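Search this journal Search Advanced search
Shares 5 Comments 2

4. Group allocation and its effect on the length of guided dives

4.1. How the groups were made

In both dive centres the allocation of guests to groups was done on the evening before the dive. At Dasteo the responsible person was the base leader, who used the booking list and the certification cards. At Merora the guides made the groups together after the last boat had returned, and they relied mostly on what they remembered of each guest. The written information was almost the same in the two centres: level of certification, number of logged dives as declared by the guest, date of the last dive, and size of cylinder requested. The difference lies in what was added to this information by the guides, and this was not written down anywhere.

In the first days of a stay this difference was small. A guest who has arrived in the afternoon is unknown to everybody, and the guides at Merora had to use the booking list like their colleagues at Dasteo. From the second diving day on, the guides at Merora moved guests between groups quite freely. A typical reason was gas consumption, but we also noted trim and buoyancy, interest in photography, a wish to stay with a partner, and in a few cases a disagreement between guests on the boat. At Dasteo the groups normally stayed together for the whole stay, unless a guest asked for a change.

4.2. Data used in this section

The analysis is based on 3806 individual dive records from the drift and slope sites on the western side of Brerkero. A record contains the site, the group, the maximum depth, the dive time and the cylinder pressure at entry and at exit. Records in which one of the pressures was missing were removed before the analysis, and they are not included in this number. The last dives in the data set were made on November 30, 2021. Training dives, night dives and dives without a guide were left out, as their length is decided by other rules.

In addition, 142 guests filled in the short questionnaire described in Section 3. The questionnaire was given on the last diving day and not after each dive, so the answers concern the stay as a whole. They cannot be connected to a particular dive, and we make no attempt to do so.

Entry pressures were read by the guests themselves. We know from our own observations on the boats that some divers read the gauge before the cylinder has cooled down from filling and others just before they enter the water. This makes the single value a little uncertain. We assume that the error is of similar size in both centres, because the filling stations are of the same type and the distance to the sites is comparable.

4.3. Dive time within groups

In a guided drift dive the group usually ends the dive together. When one diver reaches the agreed reserve, the guide has to choose between two possibilities: the whole group ascends, or the diver ascends alone or with a buddy under a surface marker while the others continue. Both centres allow the second option only when the boat can see the marker and the current is weak. In practice it was used more often at Merora. Guides at Dasteo told us that they prefer to bring everyone up at once, since the skipper then has a single place to watch.

As a consequence the diver with the highest consumption decides the length of the dive for all. It is therefore useful to look at the pressure which remains in the cylinders of the other members of the group. Where groups were changed during the stay, these remaining pressures became more equal from day to day. Where groups were fixed, the differences between members stayed nearly constant, apart from a small improvement among guests with few logged dives, who seemed to become calmer in the water after the first dives.

The effect was stronger on the slope sites than on the drift sites. On the slope a guide can take the heavy breathers to shallower water for the last part of the dive, and several guides did so. On the drift sites the depth profile is given by the reef and there is less freedom to correct a poor allocation after the descent.

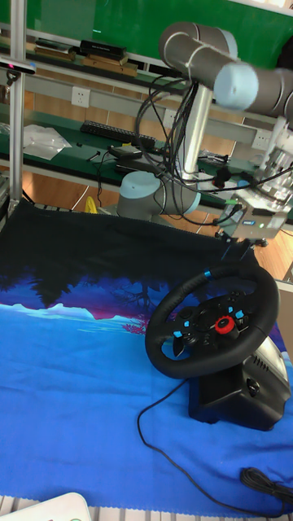 Figure 4. Robotic arm with gripper and cables at the back of a worktable; printed landscape mat in the foreground.

4.4. What the guests reported

Most guests were satisfied with their group in both centres. The comments in the free text field are more informative than the scale. Guests with long experience often mentioned dives which they considered too short, and they mentioned this mainly at Dasteo. Less experienced guests wrote more about the guide than about the length of the dive. Some of them were worried about being the person who ends the dive for the others, and a few admitted that they had signalled their reserve later than agreed for this reason. We regard this as the most important finding of the questionnaire. A fixed group can be pleasant socially, but it may also put pressure on the same person day after day.

The opposite complaint appeared at Merora. Guests who were moved to another group did not always understand why, and two of them took it as a criticism of their diving. The guides were aware of the problem. Their usual solution was to speak about the site or the photography and to leave the gas consumption out of the conversation, which is polite but does not help the guest to improve.

4.5. Limits of the comparison

The two centres differ in more than the way they make groups. Merora has smaller boats, and its guests stay longer on average, so there is more time to learn how they dive. The liveaboard Kiss, which visited the same sites in March, could not be used as a third case because its guests dive mainly in independent buddy pairs. Cylinder size is another difficulty. Larger cylinders were available in both places, but at Dasteo they had to be ordered with the booking, while at Merora a guest could ask for one in the morning. Part of the more equal remaining pressure at Merora is probably explained by this simple fact. In Section 5 we repeat the analysis for standard cylinders only.

Contact the editorial office | Copyright and permissions | Back to top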